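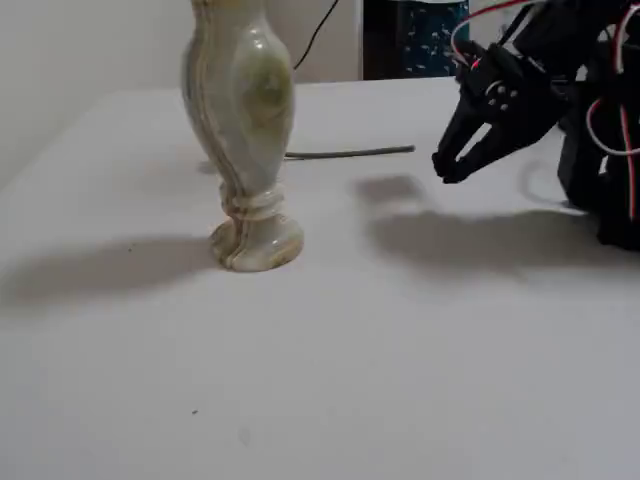
Materials and Form, Unit 2: The Stone Vase
Instructor: Ashwin Mathew

In this unit we study one vase in banded stone. Please read the Pathirana text before the class in February.

Look first at the veins. They are tan and brown on a pale ground, and they follow the body along its curves. Below the body comes a narrow neck with a ring, and then the foot opens wide.
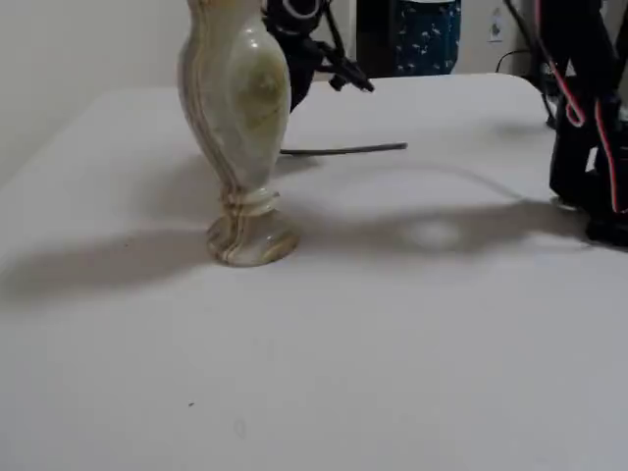

The bands are stronger in the foot than in the body, so begin your drawing there. Use a soft pencil and draw the outline before the veins.

Stone of this kind lets some light pass. Compare the body with the rim, where the bands go around the opening.

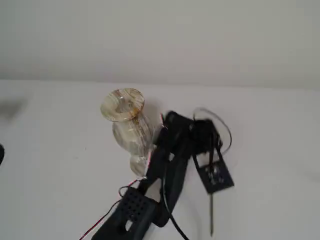

Reading time: 2 minutes

Homework: write 100 words on the rim only. Do not write "onyx" or "marble" unless you can give your reason. Bring the page to the Gosadholm room.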